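Tenesov Hillfort Records, data card

Last changed: May 6, 2024

What is in this set

The set holds 675 records about earthwork forts and fortified hills in the Tenesov district. Each record is one place. The oldest places are simple ring banks, and the youngest are small stone towers from the end of the Middle Ages. The texts were collected from parish books, old field maps and the two survey reports of the Ekimgate project.

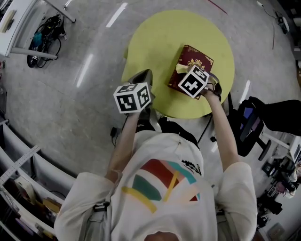
Of all records, 400 have a position on the modern map. For the others we know only the parish, and the fields "east" and "north" are left empty. Please do not fill them with the position of the parish church, as was done in the first version.

Fields

site_id: number of the place, never used again after a record is removed
name_old: name as written in the oldest source
name_now: name on the present map, if there is one
type: ring, motte, promontory, tower or unknown
bank_height: in metres, measured from the bottom of the ditch
source: short code, explained in sources.txt
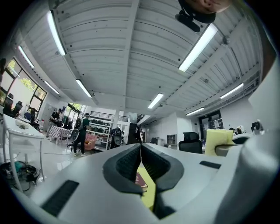
Photo: Veltent

The type "motte" is given only when a raised mound is still standing or is drawn clearly on a field map. A place which is called "castle hill" by local people, but has no mound, gets "unknown". This makes the number of mottes lower than in the Ostapchuk list, where 262 places have this type. I did not try to make the two lists agree.

Dates are written as centuries. When a source says only "old" or "from the war time", the date is empty.

Known problems

Names are spelled in many ways, and a few places may be in the set twice under different names. Bank heights from the older report were rounded to full metres. In the southern parishes the ditches were partly filled by ploughing, so the heights there are too small. 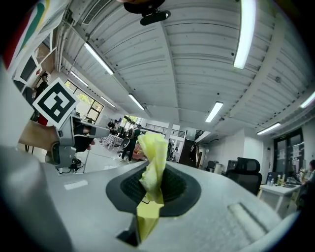
One user wrote to us that the promontory forts above the river should be divided into those with one ditch and those with more, as the later ones usually have more. I agree with this, and a field "ditches" is planned for the June version.

How to use it

The file is tab separated, in UTF-8. Empty fields mean "not known", and zero means zero. If you correct a record, please send the site_id together with the source of your correction.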